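Teleoperating two arms in sim: record both at once or one at a time?

Posted by Lunlow, Monday, June 10, 2019
I'm recording demonstrations of a cup task in simulation, driving both arms by remote control.

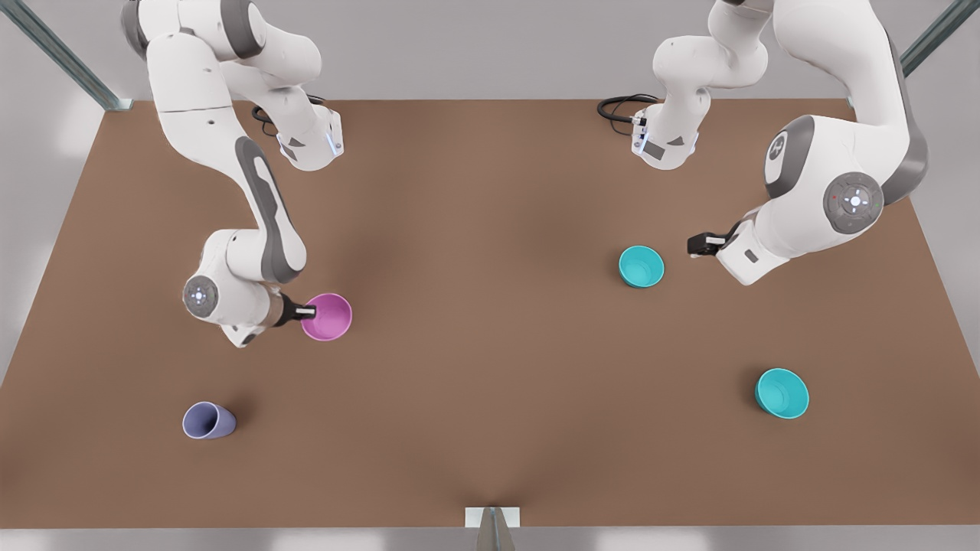

Mellen
Both at once, if the arms will move together in the final task. Recordings made separately and joined later never had the right timing for me. I threw out 39 of them in April.

Lunlow
They will move together. My trouble is that one arm drifts while I'm watching the other.

Barbu
Turn the hand-to-arm scaling down and put a clutch on a foot pedal, so you can freeze one side. I got used to it in 2 days. Keep the slow runs and trim the pauses afterwards.

Nisinier
just get a better controller, mine cost 600 and the drift went away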